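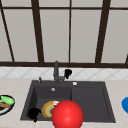
Trading thread, as promised to the three of you who asked. November was meant to be the month I stuck to small stakes on the cricket and left the tennis alone. I stuck to small stakes on the cricket. Somehow I decided a challenger-level second set was a sound place to green up.

Backed the server at a break down, 15 ticks in front inside two games. Did I take it? I put the kettle on. Came back 30 ticks the other way and said a word my mum doesn't know I know.

Bayu Ismail reckons I should write my exit down before I get in. I did write it down. I wrote it on the Plimton spreadsheet, then closed the spreadsheet.

Cricket was better – laid the chasing side after the powerplay, out for a small green by the 15th over. Dull as anything. More of that please.

Month ends up about 5 quid, sorry, bucks. Been reading too many English forums.

Tennis is banned again until the Open. Or until tonight, there's a match at 11.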